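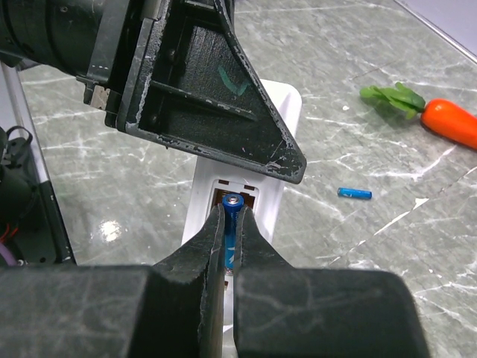

Pilot coding, round two — Drelard border hearings

Home Notebook Methods People Contact

4 min read

May. Started just after nine, kettle first.

Back on the Drelard transcripts, the evening hearings on the migrant hostel. Corpus is roughly 3000 turns once the chair's housekeeping is stripped out. Pilot batch is 266 turns, same ones as round one so we can see if the new wording of the codebook does anything.

Yasaman and I coded separately, no talking. Codes as before: insult, accusation of bad faith, interruption, sarcasm, none. Sarcasm still a swamp. "With the greatest respect to the councillor" — I had it as none, she had it as sarcasm. Read the next three lines and I think she's right, but the rule says code the turn on its own. Do we keep the rule? Leave for now. 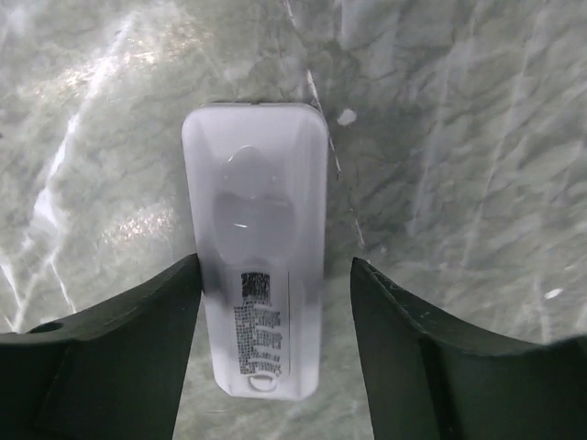

Agreement on 243 of the turns. Better than round one. Nearly all the misses are sarcasm against none, plus a few where one of us called bad faith and the other called insult. "You've been bought" is both. Codebook wants one label only. Suggest a primary and a secondary, and only report the primary.

Trusura crashed when I exported with notes switched on. Export without notes, then copy notes by hand. Tedious but works. DON'T save over the May file.

One more thing, the transcriber has tidied people up. Audio from the second hearing: a man says "you lot never listen, never", transcript has "the council does not listen". Thats a different turn for our purposes. Checked a few more and it's mostly the one transcriber. Need to go back to the audio for anything in her batch before we code the full set.

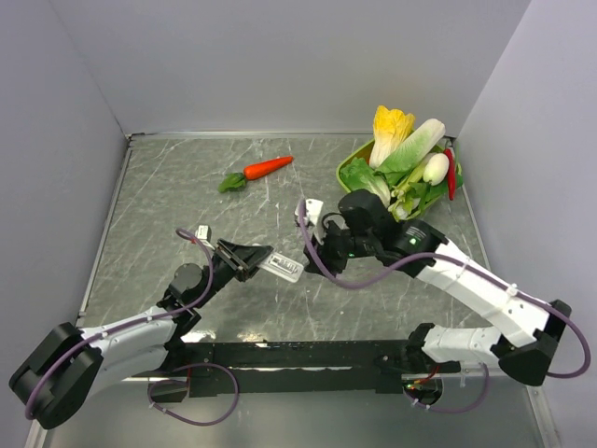 Bakker vs Dorner

Had the usual argument about which scale. Bakker scores the speaker, so one rude turn and the whole evening's contribution goes down as rude. Dorner scores the turn. I prefer Dorner — people at these hearings go from furious to perfectly pleasant inside a minute, specially once someone answers the question they asked.

Yasaman's point: audience at home doesn't remember turns, they remember the person. Fair. But we're not measuring the audience. Could run both on the pilot and look at how far apart they land. Afternoon's work at most.

Also unsure about applause. Clapping over someone is an interruption? Currently uncoded. Booing is marked in the transcript, clapping only sometimes.

To do
- redraft sarcasm rule, with the line before allowed as context
- list turns from the second hearing to re-check against audio
- Bakker and Dorner on the pilot batch
- ask about applause markings 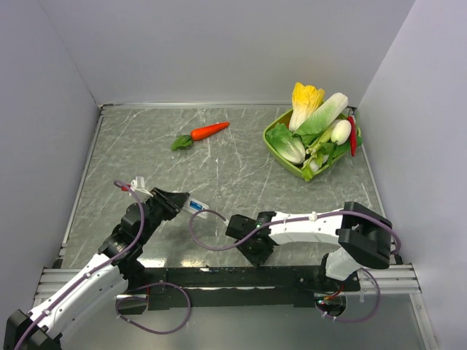

Lachlan Galbraith
Research assistant, public debate group

Added later, after lunch. Tried the looser sarcasm rule on the disputed turns. Most of them settle straight away, a handful get worse because the line before is sarcastic too and you end up colouring everything with it. Maybe allow the line before only where it's the same speaker, or a direct question to them. Will write up both versions and we pick.

Comments

Yasaman Karimi: Happy with primary/secondary. Still want "greatest respect" to count as sarcasm, you know it is.

tessb: Is the transcriber thing true of the first hearing as well? I used those for my chapter.

Lachlan Galbraith: Haven't checked the first one yet. Will look and post it here.

old_minutes_clerk: We were always told to tidy speech up for the minutes. Might be worth asking what instructions she was given.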